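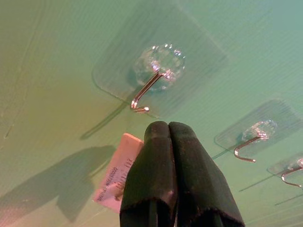
Natalina Grasso keeps her equipment budget in a spreadsheet with one column labeled "Real price." It is always the widest column, she says, because that's where the swearing goes.

Grasso buys machinery for Filness, a small shop that tests and packs household hardware. She spent most of last year working out what a robot arm would cost her, and she has opinions about the word "arm."

"You ask for a price on an arm and you get a price on an arm," she said. "Then you find out it doesn't come with a hand. I have bought cars with fewer surprises."

The hand, in her case, is a two-finger gripper. The worry going in was the size of the goods. Filness handles a good many adhesive wall hooks, the clear-pad kind with a bit of sparkle at the base and a metal wire to hang things on. They are light, shiny and hard to see against almost anything.

"A clear pad is a wonderful thing on a bathroom wall," said Ettore Galli, who runs the floor. "For a camera it's a rumor."

Galli had asked for a second gripper in the first round of budgeting. Grasso struck it out. He asked again in the second round under the heading "spares," and she struck that out too, though she admits she admired the effort. The line finally went through as 2 sets of fingers and one gripper, plus $3,444 for lighting and mounts. The lighting was the part she fought hardest and now defends.

"I thought he wanted lamps," she said. "He did want lamps. I was right about that. I was wrong about whether we needed them."

Her advice to shops our size is to price the consumables before the machine. Finger covers wear. Cables wear. Filness sets aside about $2,000 a year for what Grasso calls the nibbling, and she would have liked to hear that number from a salesman before she heard it from Galli.

Two suppliers, Bekex and Heltier, bid on the work. Neither quote ran to the same number of pages, or seemed to describe the same planet. Grasso made both of them redo the figures on one form of her own design, six lines long. One complained that training wouldn't fit on it.

"I told them to write smaller," she said.

She won't say who won. Galli will, if you ask him at lunch, but he asked us not to print it until the last invoice clears.

The next request is already on her desk. Galli would like a second arm in November. The form he turned in leaves the hand off.

"He's learning," Grasso said. "I'm sending it back."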